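Why Is the Board Green? A Look Inside Machines

Have you ever wondered what is inside a printer or a game console? If you open the box, you find a flat board with many small parts on it. It is called a circuit board. In our workshop in Kokby we have a shelf full of them, and children always ask the same thing first: why does it look like a little city?

It is a good question. A city has roads, and a board has them too. They are very thin lines of copper, and electricity travels on them from one part to another. The green color is a kind of paint. It protects the copper lines, and boards can also be blue, red or black.

The "towers" on a board are often capacitors. Many of them are round, like small cans. A capacitor keeps a little electricity and gives it back when the other parts need it. The flat black pieces are chips. Chips do the calculating and remembering.

Then we have the connectors. They are the doors of the city. A plug goes into a connector, and after this electricity or messages can come in and go out. Some boards have words printed near the doors. "48V IN" means that 48 volts come in at this place.

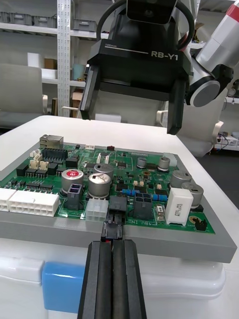 One reader from Jonen wrote to us that her class tried to push a plug in the wrong way around, and it did not go. This is how it should be, she said, and she asked us to tell other children not to push harder.

She is right. Many plugs have a special shape, so they fit only in one direction. If a plug does not go in, stop and turn it, and look again. The metal pins inside are thin and they bend easily.

Try this at home: ask an adult for an old remote control that nobody needs. Take out the batteries first. Let the adult open it, and look for the roads. Never open a thing that goes into the wall socket, also when it is unplugged. Some capacitors can keep electricity for a long time.

Jarnel Children's Pages, 02/02/2021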